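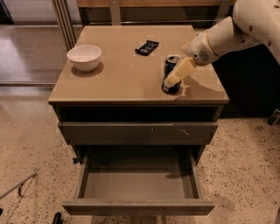
How to Get Old Tape and Sticker Residue Off Furniture

Posted Jul 30, 2026 by Dela Opoku

Tape comes off a table in one pull when it's new. Leave it through a summer and the backing lifts away while the glue stays put. The method below works on most painted, laminate and sealed wood surfaces. Raw wood and wax finishes need different treatment and aren't covered.

What you need

A hair dryer
A plastic scraper or an old store card
Dish soap and warm water
Plain cooking oil
Rubbing alcohol
Two or three soft cloths

Test first

Pick a spot that doesn't show, such as the underside of the top or the back of a leg. Put a little alcohol on a cloth and hold it there for 30 seconds. If color comes off on the cloth or the finish turns tacky, skip the alcohol and stay with oil and soap. Shellac will soften, and so will some older lacquers.

Step 1. Warm the glue

Set the dryer on medium and keep it moving a few inches above the patch. You want the glue soft enough to dent with a fingernail. Stop if the surface gets too hot to touch. Veneer can lift when the glue under it heats up.
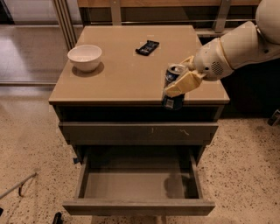
Step 2. Scrape

Hold the card nearly flat and push along the grain if there is one. Wipe the edge of the card after each pass. Metal blades are faster but one slip leaves a line you will be looking at for years. When the glue starts to drag again, go back to the dryer.

Step 3. Oil what's left

Rub in a few drops of cooking oil and leave it for 2 hours. Thick patches may need a second round. Roll the softened glue off with your thumb or a dry cloth.

Step 4. Wash

Mix a teaspoon of dish soap into a bowl of warm water. Wring the cloth out well before it touches the furniture, and dry the surface right away. Oil left behind will collect dust and stop paint from sticking if you plan to refinish.

Step 5. Alcohol, if the test passed

Dampen a clean cloth and wipe once in each direction. This takes off the thin haze that soap leaves.

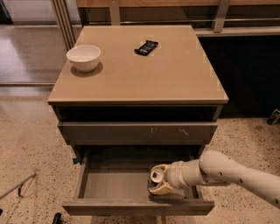

Why is there still a pale shape after all the glue is gone?

The finish around it has darkened or faded with light, and the covered part has not. No cleaner will change that. A few months of even daylight sometimes brings the two closer together.

If the mark feels rough, the finish itself came up with the tape. Benedek Virág, who refinishes chairs in Menholm, rubs such spots lightly with very fine steel wool and then paste wax. On laminate, leave the steel wool out, as it dulls the surface for good.

Let everything dry overnight before you put lamps or books back.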